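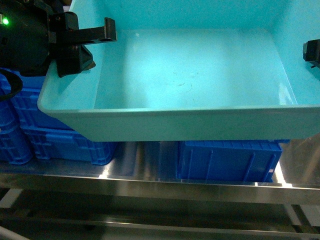

首页 > 访谈 > 机器人与自动化

先让手学会，再让机器学会：访张淑芬

五月 文／本刊编辑部

张淑芬（Shu-fen Cheung）在Iswood负责示教工作，手下有4名操作员。他们每天坐在主控端前，用双手带着机械臂取放物品、整理货架，把动作一条一条录下来，供后面的模型训练使用。她入行以前做的是仓储流程，跟机器人没有关系。

“面试的时候他们问我会不会写程序，我说不会。他们说没关系，问我会不会收东西。”

我们是下午两点见的面，上午那一班刚结束，她还在核对记录表。眼下的项目叫Terum，内容是料盘和周转箱的搬运：浅料盘放在钢制架子的上面，蓝色的箱子放在下层，夹爪要从左侧靠近料盘，找到盘沿再动作。听起来简单，她说难处在盘沿上。

“料盘的边又宽又圆，夹爪的手指是平的。人用手去拿，手指会自己贴过去，你不用想。遥控的时候没有这个感觉，全靠看。新来的人喜欢一下子就夹，角度差一点，盘子就翘起来。我让他们先在边上停一下，看清楚上面那根手指和下面那根手指各在哪里，再往下走。”

停多久，她也有规定。停得太长，录下来的数据里就有一大段不动的时间，模型会跟着学会发呆。她要求停顿不超过2秒，超过的就在表上做记号，由她回看以后决定留不留。

Terum计划录1,000条示教，到我们采访时，通过检查的有900条左右。剩下的部分她不打算赶。“前面有一批是赶出来的，后来删掉不少，等于白做。”

被删掉的多半没有明显的失误。料盘放到位了，也没有掉东西，只是路线绕，或者中途换了两次主意。她给操作员放过这样的录像，让他们自己说哪里不对，大部分人第一遍看不出来。

“他们会说，放好了呀。我说你再看一遍，手往右走了，又回来，又往右走。你自己做的时候知道为什么，可能是觉得看不清，想换个角度。机器不知道，它只看到手在那里晃。”

公司两种示教方式都用。一种是手把手拖动，操作员站在机械臂旁边，握着它走一遍；另一种是遥控，人坐在几步以外，看着屏幕操作。她自己偏好拖动，觉得力道清楚，但拖动时人的胳膊容易进到镜头里，录完还要再回放一次，麻烦。Terum现在基本上全部用遥控，早期在另一个项目Ruawai上则是以拖动为主。

“Ruawai是插接头，要一点一点往里送，遥控做不来，至少我做不来。料盘这种大件就无所谓。”

反光是另一件她谈得比较多的事。料盘底面光滑，灯一照，中间就有一块白；架子前沿是不锈钢，也亮。刚开始有人提议贴一层哑光膜，她没有同意。客户Vira的现场也是这样的架子，灯比这里还多，训练的时候把反光去掉，到了那边还是要面对。盘子上的划痕和污点她也不让换新，用旧了的照样用。

“人家厂里的盘子不会是新的。”

问到操作员要练多久才能独立录数据，她想了一会儿，说差别很大。打游戏的年轻人上手快，手柄和主控端对他们来说都差不多，但是动作急。有一位以前做裁缝的同事，第一个星期慢得让人着急，之后录出来的东西几乎不用删。现在新人的头几天她都安排跟那位同事坐在一起，先看，不上手。

“我也讲不清楚她好在哪里。她每次拿东西以前手都是先摆好的，你看她录的十条，十条差不多一个样子。”

不过太一样也有问题。模型组提过意见，说她们这一组的数据太整齐，料盘稍微摆偏一点，机械臂就不会了。她后来加了一条规矩，每录完一轮，要把料盘挪动一下，有时候偏左，有时候斜着放，下层的箱子也换位置。操作员起初不太愿意，因为摆好以后又要自己弄乱。

关于工时，她的说法很直接：连续遥控不能超过一个小时，超过以后手会抖，录下来都能看见。休息的时候大家去整理记录表，或者给夹爪做检查，看手指有没有松，线有没有绕住。线的事情她讲了两遍。机械臂转的角度大了，线会绷紧，操作员盯着手指那一头，往往注意不到。

采访快结束时，下一班的人已经到了。她起身把记录表递过去，交代说上午有几条停顿偏长，她还没有看完，先不要算进总数。对方问料盘要不要摆回原位。

“不用，再斜一点。”她说。

联系我们 | 版权所有，未经许可不得转载 | 返回顶部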